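Lirside Adds Honed Finish to Claresside Stone Sealer Range

23 February 2024 – Lirside today announced the release of Claresside H, a water-based penetrating sealer for honed marble and other calcite stone. The product is supplied in 9-liter and 25-liter drums and replaces the solvent-based grade withdrawn in October.

Claresside H is applied by low-pressure spray or flat pad to stone that has been cleaned and left to dry. A second coat goes on while the first is still damp. Excess must be wiped off before it skins over. The sealer does not build a film on the surface, so the finish stays matte and the veining keeps its natural contrast.

The formula was tested at the Vosideo yard, where 1,625 sample tiles were treated and exposed to oil, coffee and red wine. Tiles were checked for staining, color shift and slip resistance. Acid etching was outside the scope of the test – sealers of this type do not prevent it.

"Honed marble is more open than polished marble and takes up liquid faster," said Melahat Eren, technical manager at Lirside. "The carrier had to go in deep without darkening the gray stones. That took most of the development time."

The first production run is 2,000 drums. Orders are handled by the distributor Đorđević and by Lirside directly. Data sheets are available on request.
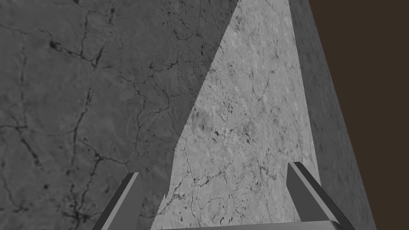 How often does sealed marble need to be treated again?
Floors in regular use should be tested with water once a year and resealed when drops start to soak in. Wall panels can be left longer between checks.

Trade contact: Lirside Technical Desk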